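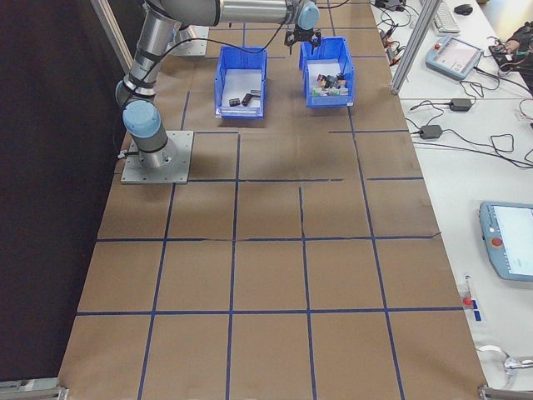

Section 4. Comparing Two Grippers on the Bin Table

By the time you reach this section, both arms should be bolted down, powered, and talking to their own pendants. If one of them isn't, please go back to Section 3 and finish there first. It's tempting to start the comparison with one arm and bring the second in later, and I've done it that way myself, but you end up repeating half the work.

The goal is to find out how the Jilurow fingers and the Onstead fingers behave when they are given the same parts, the same bins, and the same amount of patience from you. We are after a fair side-by-side, so most of the steps below are about keeping things equal.

4.1 Before you begin

1. Check that the tape grid is still stuck down all over, corners included. Press any lifted ends flat with your thumb.

2. Line the floor of each test bin with white paper. Black parts are much easier to make out against it, both for you and for the cameras.

3. Make sure each pendant is within arm's reach of the person running it, and that you both know which pendant goes with which arm. (A strip of masking tape with a letter on it works wonders.)

4. Press and release each emergency stop once, then clear the fault on the pendant. Do this every morning, even if you were the last one to use the table the night before.

CAUTION: Keep hands and sleeves off the paper whenever either arm is enabled. Reach in only after both arms have been stopped.

4.2 Setting the approach height

Start with the arm on its own side of the table and nothing in the fingers. Jog slowly to a point over the bin, open the gripper fully, and come down in small steps until the fingertips are level with the rim. Save that point as RIM. Then go down again until you would be happy to close on a part, and save that one as PICK.

Take your time over PICK. The best advice I ever got on this came from Branislav Kollár, who wrote the first version of this guide: set it once, walk away, get a coffee, and come back and look at it again from the other side of the table. You'd be surprised how often it looks wrong the second time!
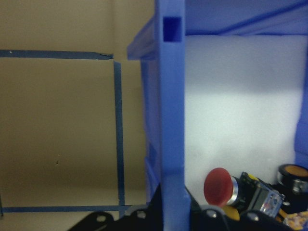 When both points are saved, switch to the wrist view and step between RIM and PICK at 2 percent speed. Watch the sides of the fingers as well as the tips, particularly near upright posts or anything tall. The finger brackets stick out farther than you'd guess from above, and a path that clears the tips by plenty can still rub a bracket.

NOTE: If the wrist view looks soft or washed out, wipe the lens before you touch the exposure setting.

4.3 The bin lift

Small parts tell you about precision, but a whole bin tells you about grip, so we do one of these for each gripper.

1. Lower the speed to 4 percent.

2. Bring the open fingers down over the wall of the bin.

3. Close with the force set to 80 on the Coelho controller. On the older Drilerside controller the scale is different, and the matching value is 300.

4. Raise the bin just clear of the paper and hold it there while you look for tilt or slipping.

5. Lower it, open, and write down what you saw before you do anything else. Please don't trust yourself to remember it until lunch.

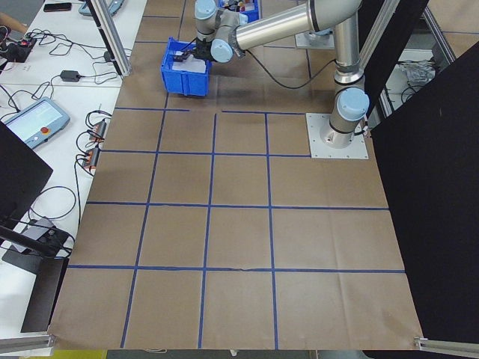
Figure 4-2. Bin held just above the paper in the two-finger gripper.

Some tilt is normal, as the bin is held from one place and the weight has to go somewhere. What you want to compare is whether the tilt stays the same or keeps growing while you wait.

4.4 Working both arms together

Now for the part everyone looks forward to - running the two arms over the same paper. Give each arm its own bin and leave a clear gap between the wrists. Cylindrical parts such as capacitors are good for this test because they can stand up or lie down, and a gripper that manages one position nicely may fumble the other. 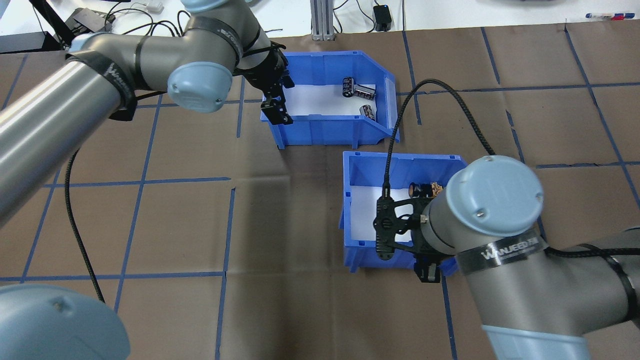
Run the first arm through its picks while the second one waits at RIM, then swap. Only after that should you let them move at the same time, and even then one person should stay at each pendant with a hand near the stop. Keep an eye on the cables too. They swing wider than the arms do, and a loop that hangs harmlessly at rest can catch on a bin lip halfway through a move.

If one gripper clearly falls behind, swap the bins before you write anything unkind about it - the parts may simply have settled in a harder spot. Log both rounds on the same sheet, and carry on to Section 5 for finger changes.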